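Shapes That Do a Job
July 11, 2021
By Brenda Alarcón

Look at the bottom of your shoe. The toe end is round and the heel end is more square. Your foot is shaped a lot like that too, so the shoe fits around it.

Lots of other things borrow the shape of a shoe. A shoe-shaped tray has a round toe, a squared-off heel and sides that stand up. The sides matter. If you roll a marble on a flat board, it can go right off the edge. In a tray, it bumps into the side and stays in.

Black trays like these can stand in a row on a table, with a little space between them. The space makes it easier to get hold of one without bumping the next. 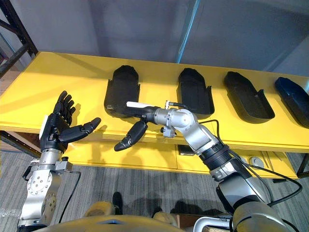

Tubes and Rims

A tube is a long shape with a hollow inside. Paper towel rolls are tubes, and so are drinking straws. Some tubes have a lip at the top that spreads out a little. We say that kind of rim is flared. 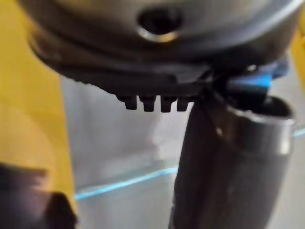 A round edge is kinder to your fingers than a sharp one. Run your finger around the top of a plastic cup and you will feel it.

Try It Yourself

You need clay and a paper towel roll.

1. Press the clay flat and cut out a shoe shape.
2. Pinch up the edge all the way around to make sides.
3. Stand the roll next to your tray and drop in 3 dried beans.
4. Tip both of them slowly. Which one spills first?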